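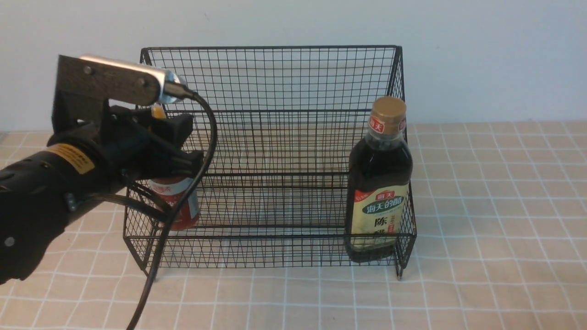 Lornura Institute Opens Robot Teaching Program to Second-Year Students

The Lornura Institute of Applied Technology has opened its robot teaching program to all second-year students in the Department of Automation, following a trial period that began last fall. The program, known as Mabula, trains students to show a robot arm how to carry out household and stockroom tasks, either by guiding the arm by hand or by operating it from a control station a short distance away.

Enrollment for the first full term closed in April, with 33 students accepted. Each student will complete 85 hours of supervised practice, divided between the teaching laboratory and the review room, before submitting a final set of recorded demonstrations.

“We are grateful to the faculty and laboratory staff who prepared this program with such care,” said Consuelo Camacho, dean of the School of Engineering and Technology. “Our students have asked for more time with working equipment, and the department has responded. I look forward to seeing what they produce in the coming term.”

Students in the program begin with the placing of grocery items in a wire rack. The items are ordinary ones bought from local stores, such as bottles of vinegar and soy sauce and small cans. A student brings the gripper to the item, closes it, lifts the item over the front of the rack and sets it upright inside. The arm's movements and the views from its cameras are recorded together from start to finish, and the recording is saved as a single demonstration.

The work surface is marked with a regular grid. Instructors use the squares to assign starting positions, and students are asked to change those positions between attempts so that a set of recordings does not show the same reach again and again. Cans and bottles are also exchanged during a session. According to the course outline, a complete set must include items of different heights and at least one item that has to be placed next to another already standing in the rack.

Apolinar Tapia, who leads the laboratory portion of the course, said that the rack was selected during the trial period after several simpler containers had been tried.

“A shallow tray allows the operator to come in from almost any direction,” Tapia said. “With the rack, the student has to think about the height of the front panel, the position of the wrist and where the fingers will be when they open. Most students need a few sessions before their movements become steady. We do not hurry them.”

First-time operators commonly lower an item too quickly, he added, or release it before its base has settled. Such attempts are kept in the record and labeled by the student who made them. The department asks for a brief written note on each one, giving the point at which the attempt departed from the plan.

Two Methods of Instruction

Students will learn both methods now used in the laboratory. In hand guiding, the student holds the arm and moves it through the task directly. In remote operation, the student works from a station with a pair of hand controllers and a screen on which the camera views are displayed. The first method is taught in the opening weeks of the term, and the second occupies the remainder.

Maricruz Meléndez, an instructor in the department, developed the remote operation lessons and wrote the manual that accompanies them. She described the change from one method to the other as the most demanding part of the course.

“A student standing at the table can lean over and look behind a bottle,” Meléndez said. “At the station, that same student has only the views on the screen. We spend a great deal of time on the wrist camera in particular. The bottle may fill much of the picture, and the student must judge from a small part of it where the fingers are.” 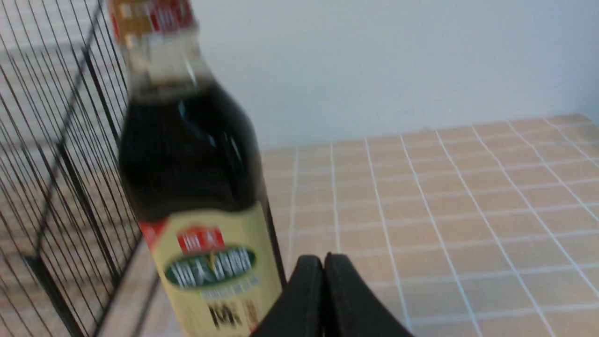
A soy sauce bottle and the tips of the gripper, viewed from the camera mounted at the gripper.

The manual asks students to stop beside an item before closing the gripper and to compare the wrist view with the view from the head camera. Operators who have completed the course may shorten this pause at their own discretion, but it remains a requirement for all graded recordings.

Labels receive attention as well. Students are told to note which way a label faces at the start of each attempt and to turn the item between attempts. During the trial period, reviewers found that one group had left its bottles facing forward in nearly every recording, and the group was asked to repeat the set. A line for label direction has since been added to the session sheet.

Review of Recordings

Recordings are reviewed in pairs. One student plays back the demonstration while the other completes a form covering the approach, the grip, the lift, the placement and the withdrawal of the arm. Where the two disagree on whether a demonstration should be accepted, the matter is referred to the instructor on duty. A student may not review his or her own work.

The department expects to accept 400 demonstrations by the end of the term. These will be used to train a control model that will then attempt the same rack task without an operator. Students will be present for those tests and will be asked to relate the results to their own recordings. Any attempt by the model will be carried out at reduced speed, with an instructor at the stop switch.

Prasetyo Nair, a research associate who oversees the training of the model, cautioned that results from a first set should be read with care. A model may do well with the cans and poorly with the bottles, he said, or it may reach the item correctly and then hesitate at the rack. He has asked that students report both kinds of result in full.

“I would like the students to see the connection between what they did with their hands and what the arm does later,” Nair said. “If every person in the room approached the bottle from the left, the model will want to approach from the left. That is easier to understand when you have watched it happen.”

Support From Nikden

Funding for the program has been provided in part by Nikden, a regional supplier of stockroom equipment, under an agreement that runs through the end of the next academic year. The company has also agreed to receive six students for summer placements at its Zarkent warehouse, where staff are preparing a remote operation station of their own.

Heriberto Escobedo, operations manager at the Zarkent site, visited the laboratory last month and took part in a practice session at the station. He said that the company values careful operators and clear written records, and that it hopes to offer placements again in the following year.

“I had assumed that setting a bottle in a rack would take me a moment,” Escobedo said. “My first attempt took considerably longer than that, and the student beside me was very patient. We are pleased to support this work and to welcome these young people to our warehouse.”

Students interested in the summer placements must have completed the remote operation lessons and must submit two accepted demonstrations with their application, together with a letter from an instructor. Selections will be made by the department, and the company will not take part in grading. Transportation between the campus and the Zarkent warehouse will be provided.

Laboratory Hours and Safety

The teaching laboratory is located on the ground floor of the engineering building. It will be open to enrolled students from 8 a.m. until 6 p.m. on class days, with the last session beginning at 4:30 p.m. Sessions are booked through the department office. Students who arrive more than ten minutes after the start of a session may be asked to book another.

All participants must complete the laboratory safety briefing before their first session. Loose sleeves, bracelets and lanyards are not permitted at the table during hand guiding, and long hair must be tied back. During remote operation, all persons must remain outside the marked floor area until the arm has returned to its rest position and the operator has announced that it is clear. Items may be rearranged only after that announcement has been made.

Glass bottles used in practice are to be inspected at the start and end of each session. Any bottle with a chip or crack must be taken out of use and reported to the laboratory desk – this applies even where the damage appears minor. Caps must be fully closed before an item is handed to the operator.

Faculty members from other departments who wish to observe a session may do so by arrangement with the department. Groups should be limited to four visitors at a time, and requests should be made at least one week in advance.

The department plans to introduce a second task in the later part of the term, in which students will take items out of the rack and return them to assigned squares on the work surface. Meléndez is preparing a supplement to the manual for this purpose, and copies will be distributed to enrolled students before the task begins. Students who took part in the trial period may attend the new lessons without enrolling again.

Inquiries about the Mabula program may be directed to the office of the Department of Automation.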